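Talks > Robotics afternoon > Speaker notes > Comparing two grippers on cloth

Speaker notes, gripper comparison. Slot is 20 minutes with questions after. Slides are on the shared drive under Kedeo.

Start with what we were asked to do. Vindudell wanted to know whether the parallel-jaw gripper they already own would do for towel handling, or whether they should buy the soft two-finger one from Laxdal. The arm stays the same in both cases. So does the controller. Only the part below the wrist changes.

Say early on that we did this at the Kosetitz workshop, and that their own site has different lighting. Someone will ask.

Test plan. 500 picks in total, split evenly between the two grippers. Each pick starts with a towel laid out on the table. The gripper comes down, closes on the cloth, lifts, holds for 5 seconds and lets go. A pick counts if the cloth is still held at the end of the 5 seconds. We did not score how neat the drop was.

Explain the approach height, as it took most of the first week. With jaws like these you want the tips low enough to push up a fold between them as they close. Too high and they shut on nothing. Too low and the controller sees the contact force and stops the arm. The working band was 2 mm deep. Terry loops help a bit, because the tips catch in them. The flat woven band near the end of a towel is worse, and the jaws tend to slide over it.

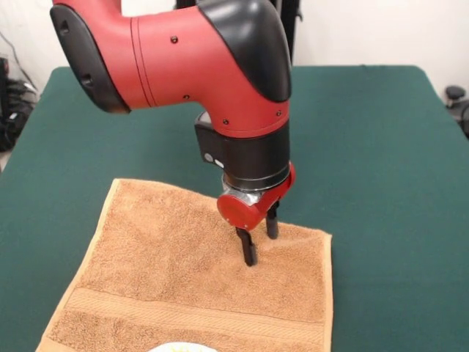
We kept the speed the same for both grippers, even though the soft one could have gone faster. Vindudell asked for a like-for-like run and that seemed fair.

Results slide. Leave it up for a bit. The parallel jaws held 200 out of 250. The soft fingers held 231. Most of the parallel-jaw misses were on the woven band or close to a hem. Away from those areas the gap between the two is small.

Wear. The soft finger pads picked up lint and had to be wiped between batches. If they weren't wiped, the grip got worse. The hard jaws needed no cleaning during the test. I don't have numbers for longer use, so don't guess if asked.

Changeover. Both fit the same coupling. Swapping the gripper is quick, but the tool offset has to be set again in the controller. We forgot this once and lost a morning.

What we told Vindudell: keep the parallel jaws, choose the pick point with the camera so it stays off the band, and look at the soft fingers again if they move on to thinner cloth. Thin cloth was not part of this test.

If there's time, show the clip of the force stop. If not, skip to questions.

Related
Setting tool offsets after a gripper change
Overhead or side camera for cloth picking?
Force limits on small arms: notes from Kosetitz

Comments

Was the towel straightened between picks, or did you leave it as it fell?

Straightened by hand every time. Leaving it crumpled would be a different test, and I'd like to do it.

We had the same lint trouble with soft pads. A damp cloth worked better than compressed air for us.

Will the slides go up as well?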